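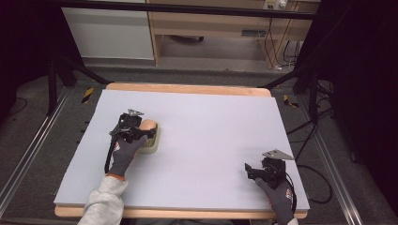

Page last changed: January, by Edeltraud Widmer

Print this page | E-mail this page

Cernik Handheld Gripper Pair: rules for good use

The Cernik pair is made for recording two-hand tasks. Please respect these points, which we took from our own house standard.

Wear gloves on both hands. Keep each cable on the outer side of the wrist. The operator must rest after 30 minutes, and one session should not be longer than 90 minutes. Floor edges near stands are to be marked with striped tape.

Check the finger pads before each session. For small household things, like a soap and its dish, close the fingers slowly and do not press more than necessary.

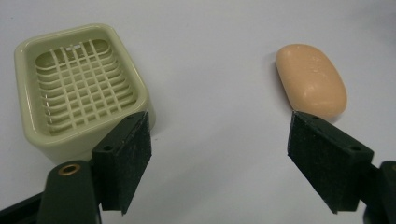
Declan Blackburn wrote to us that 30 minutes is too long for new operators, and that at Plindesance they stop after the first 40 grasps. We will consider this for the next version.

This site uses cookies. Accept | Settings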